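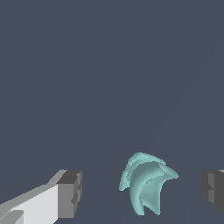

회색 배경 앞의 청록색 물체, 조개껍데기처럼 말린 모양 (렌더링)

Skavham: 철도모형 저속 주행 기록 모음

안녕하세요! Skavham은 제가 집 레이아웃에서 기관차를 아주 천천히 굴려 보면서 남긴 기록을 모아 둔 저장소예요. 전압을 조금씩 올리다가 기관차가 처음 움찔하는 지점, 그러다 멈추는 지점, 한 바퀴 도는 데 걸린 시간 같은 것들이 들어 있어요. 원래는 공책에 연필로 적던 건데 글씨가 점점 암호가 돼서(제 글씨를 제가 못 읽는 지경이었어요) CSV로 옮겼습니다.

들어 있는 것

runs.csv: 주행 기록 본체. 827줄이고 한 줄이 주행 한 번이에요.
locos.csv: 기관차 12대 목록. 축 배열, 모터 종류, 마지막으로 기름 친 시기.
track.csv: 구간별 레일 길이와 급전 위치.
notes.txt: 그때그때 적은 잡담. 정리 안 됐어요, 미안합니다.

레이아웃 이야기

선로는 타원 하나에 대피선 두 개가 붙은 단순한 구성이고, 이름은 Gruta라고 부릅니다. 뒤쪽 절반이 터널이라서요. 터널 안쪽 이음매 하나가 말썽이라 track.csv에 T3으로 표시해 뒀어요. 접촉이 나쁜 날에는 T3에서 속도가 뚝 떨어지니까, 저속 비교를 하실 분은 T3 구간을 빼고 보시는 걸 추천해요. 저도 나중에야 알아서 앞쪽 기록은 좀 지저분합니다.

전원은 Katix 직류 파워팩을 썼어요. 손잡이를 끝까지 돌리면 무부하에서 14V가 나옵니다. 손잡이 감이 꽤 뻑뻑해서 처음엔 고장인 줄 알았는데, 분해해서 접점을 닦고 나니 훨씬 부드러워졌어요. 닦기 전 기록과 닦은 뒤 기록은 pack_cleaned 열로 구분됩니다(0이 전, 1이 후). 이 열은 꼭 보세요! 섞어서 평균을 내면 출발 전압이 엉뚱하게 나와요.

열 설명

loco_id: locos.csv의 번호와 같아요.
v_start: 바퀴가 처음 도는 순간의 레일 전압(V).
v_stall: 전압을 내리다가 멈춘 순간의 전압(V).
lap_s: 한 바퀴 시간(초). 완주 못 했으면 빈칸.
cars: 끌고 있던 객차나 화차 수. 단독 주행이면 0.
dir: f는 전진, r은 후진.
warm: 예열 주행을 했으면 1.
who: 누가 쟀는지. 빈칸이면 저예요.

재는 방법

레일을 마른 천으로 한 번 닦고, 기관차를 역 앞에 올리고, 손잡이를 아주 천천히 돌립니다. 전압계는 파워팩 단자가 아니라 역 앞 레일에 물려요. 단자에서 재면 전선에서 떨어지는 만큼 숫자가 높게 나오더라고요. 한 바퀴 시간은 스톱워치로 쟀으니 소수점 둘째 자리는 너무 믿지 마시고요.

who 열에 ht라고 적힌 줄은 Hưng Tiêu 님이 재 주신 거예요. 같은 동호회에서 만난 분인데 손이 저보다 훨씬 차분해서 v_start 값이 고르게 나옵니다. 제 값은 솔직히 좀 들쭉날쭉해요. Hưng Thân 님은 그래프 그리는 스크립트를 보내 주셨고, plot 폴더에 거의 그대로 넣었습니다. 이름이 비슷해서 커밋 메시지에서 제가 두 분을 한 번 바꿔 썼는데, 고치려다가 기록이 꼬여서 그냥 두었어요.

쓰는 법

파이썬이랑 pandas만 있으면 됩니다. 저장소를 받은 다음 이렇게 치면 돼요.

python plot/lap.py --loco 7 --skip T3

그러면 7번 기관차의 전압별 한 바퀴 시간이 그림으로 나와요. 옵션을 안 주면 전부 한꺼번에 그리는데, 선이 엉켜서 국수 그릇처럼 됩니다. 한 대씩 보시는 게 좋아요. 엑셀로 여실 때는 인코딩을 UTF-8로 골라 주세요. 안 그러면 기관차 별명이 다 깨져요.

알아 두실 점

2월 기록은 방이 추워서 윤활유가 뻑뻑했던 때라 출발 전압이 전체적으로 높아요. 온도 열이 없는 게 두고두고 아쉽습니다. 다음 판에는 넣으려고 온도계도 하나 사 뒀어요.

후진 기록은 전진보다 훨씬 적어요. 9번은 후진하면 대피선 분기기에서 자꾸 탈선해서 아예 없습니다. 바퀴 간격 문제 같은데 게이지를 대 봐도 멀쩡하고... 혹시 비슷한 증상 겪어 보신 분 계시면 이슈에 남겨 주세요, 정말 궁금해요!

교류 3선식은 다루지 않습니다. 물어보시는 분이 종종 있는데 저한테 그쪽 차량이 한 대도 없어요. 디지털 제어도 마찬가지고요.

기록 보내 주실 분께

환영합니다! runs.csv와 같은 열 순서로 파일을 만들어서 풀 리퀘스트로 보내 주세요. 파워팩 이름과 레일 규격은 notes.txt 맨 아래에 한 줄 적어 주시면 됩니다. 빈칸은 빈칸 그대로 두시고 0으로 채우지는 말아 주세요. 예전에 제가 그렇게 했다가 0초 만에 한 바퀴를 도는 증기기관차가 생겼거든요.

이용 조건

데이터는 자유롭게 쓰셔도 되고 출처에 Skavham이라고만 적어 주세요. 스크립트는 MIT입니다.

마지막 수정: 2020년 11월 14일. locos.csv에서 4번 모터 종류를 바로잡았어요.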